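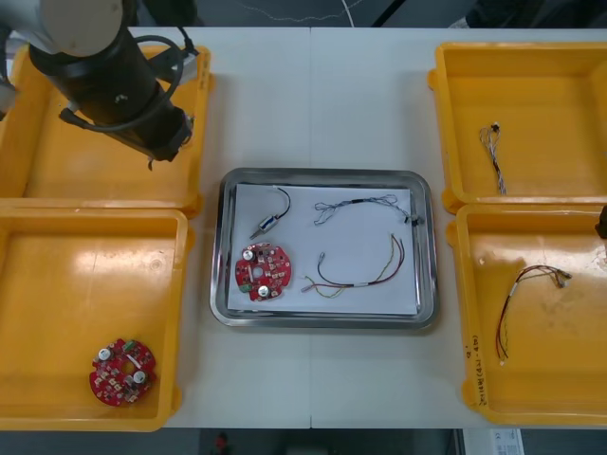
黄色い容器の間にステンレスのトレー。赤い丸基板、線材、ハーネスの仕分け作業。

1/
双腕で電子部品を仕分けるセルの作業ルールを改訂しました。2024年6月13日版です。社内文書は表が多くて読みにくいので、現場で毎日使う部分だけここに書いておきます。規格の解説ではなく、うちの運用の話です。

2/
前提。扱うのは基板、コンデンサ付きの小物、ソレノイド、細いリード線、コネクタ付きのハーネス。重い物はありません。人が怪我をするような力は出にくい作業ですが、出にくいことを理由に手順を省くのはやめました。リスクアセスメントは部品の重さと別に、腕の動きに対して行います。

3/
旧版はVavilarの立ち上げのときに作ったもので、単腕の手順に「双腕の場合も同様とする」と一行足しただけでした。同様ではないです。腕どうしの干渉と、片腕が止まったときにもう片方をどうするかが何も書いてありませんでした。

4/
改訂の材料にしたのは停止記録です。旧版の期間の582件を全部読み直しました。非常停止は少なく、ほとんどが保護停止と作業者による一時停止です。読んでいて気になったのは停止の原因より、復帰のやり方が人によって違うことでした。

5/ ルール1 作業範囲は台の上で終わらせる
手先が台の外に出る姿勢は、教示の段階で禁止にします。ソフトの範囲制限も入れますが、それだけに頼りません。教示した人と別の人が、低速で全経路を一度通して確認します。確認者の名前がない経路は自動運転に使えません。

6/ ルール2 トレーの上は一度に片腕だけ
中央のトレーは両腕が届くので共有領域にしています。入る側が予約を取り、もう片方は自分の側の容器の上で待つ。予約の取り消しは自動ではやりません。腕が領域の外に出たことを確認してから手で消します。面倒だという声は出ましたが残しました。

7/
共有領域の境界には25 mmの余裕を取ります。この値は手先の形状だけで決めていません。外側に張り出すケーブルのぶんを含めています。シミュレータのモデルにケーブルが入っていない場合、画面で離れていても実機では触ります。モデルを直すまでは余裕を減らさないこと。

8/ ルール3 つかむ前に手首カメラの画像で一度止まって見る
黄色い容器は光の反射が強く、白く飛んだところに部品の縁が重なると位置の推定がずれます。同じ容器に大きさの違う赤い基板が入ると、似た形なので種類の取り違えも起きます。品種の判定と位置の判定は分けて、両方が通ったときだけ指を閉じます。

9/
判定が通らないときの再試行は3回まで。それで駄目なら作業者を呼びます。照明の設定をその場で変えて通すのは禁止。変えると次の人が同じ条件で再現できません。照明を変えたいときは変更票を出して、前後の画像を一緒に残してください。

10/
基板をつかむ場所も決めてあります。外周の、部品が載っていないところ。コンデンサの頭や端子台を挟むと、その場では持ち上がっても後で検査に落ちることがあります。外周に切り欠きがある基板は、指の当たる面が切り欠きをまたがない向きを選びます。 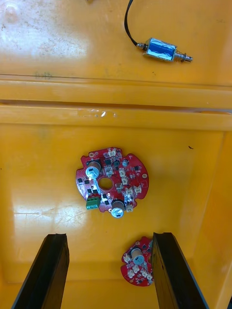 11/ ルール4 速度は人の立ち位置で決める
手先の速度の上限は300 mm/s。これは人が柵の外にいるときの値です。部品の補充などで台に近づくときは、先に停止させます。減速だけで済ませる運用は旧版で認めていましたが、今回なくしました。減速中と停止中は横から見て区別しにくいというのが理由です。

12/
「動いていない」と「停止状態にある」は別物です。予約待ちの腕も、画像処理の結果待ちの腕も、見た目は止まっています。台に手を入れてよいかどうかは表示灯と操作盤の状態で判断してください。腕を見て判断しない。新しく入った人には初日にこれだけ先に教えます。

13/ ルール5 片腕が止まったら両腕を止める
効率を考えて片腕運転を続ける案も検討しました。見送りです。止まった腕に作業者が近づいたとき、もう片方が共有領域に入ってくる可能性を残したくありませんでした。同じ部屋の別の台は対象外です。あくまで同じ台を使う腕どうしの話。

14/ ルール6 ケーブルは毎朝、腕を動かして見る
静止した姿勢で点検しても足りません。たるみは姿勢によって出る場所が変わります。点検用の姿勢を一通り再生し、トレーの上にかかる輪、関節への巻き込み、被覆の擦れを確認します。
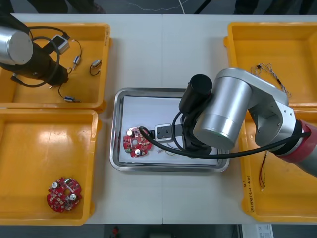 始業時に異常がなくても、昼に品種を切り替えたらもう一度やります。切り替えると腕の角度が変わり、朝は余っていなかったところにケーブルが余ることがあるからです。結束バンドを足して直した場合は、可動範囲の端まで動かして突っ張らないか見るところまでが作業です。

15/
点検表の欄は「良・否」の二択をやめて、「見た姿勢の番号」と「気づいたこと」にしました。全部に丸を付けて終わる点検表は、後から読んでも何もわかりません。気づいたことがなければ空欄で構いません。姿勢の番号は必ず書く。

16/ ルール7 線材は最後に入れる
ハーネスやリード線は、置いた後に形が戻って隣の部品に引っかかります。基板、小物、線材の順。先に線材を入れてしまったときは、上から基板を重ねずに一度出します。コネクタ側を容器の壁に向けるかどうかは品種ごとの指示書に従ってください。

17/ ルール8 容器の表示を勝手に書き換えない
手書きの表示は禁止していません。ただし書いた内容は台帳と合わせます。Riihimäkiの拠点に容器を送ったとき、こちらの書き方が通じずに問い合わせが来ました。読み方が分かれる書き方は台帳側に注記を入れます。消すときも台帳が先です。

18/ ルール9 復帰は一人で、声を出して
復帰操作をする人を一人に決めます。その人が台の周りを見て、声をかけてから操作盤に触ります。複数人が対応しているときほど、誰かが押すだろう、もう押しただろうになりがちです。部品をつかんだまま止まった場合は、外す前に落ちる先を確認してください。

19/
Rostportの現場から「復帰前の声かけは遠隔監視のときどうするのか」と質問をもらっています。今の版では、遠隔からの復帰は認めていません。台のそばに人がいない時間帯に止まったら、次に人が来るまで止まったままです。監視側でできるのは画像とログの保存までにしています。

20/
教示を手で誘導して行う場合の手順は、この版に入っていません。両腕を同時に誘導するときのイネーブル装置の持ち方がまだ決まらず、Badlowの担当側と文面を詰めているところです。決まるまでは片腕ずつ、もう片方は停止状態で行ってください。

21/
書式が欲しいという連絡をいくつかもらったので、点検表と変更票は社名を抜いた形で後日出します。ルール2の予約の実装は制御装置によってかなり変わるので、コードは出しません。状態遷移の図なら出せます。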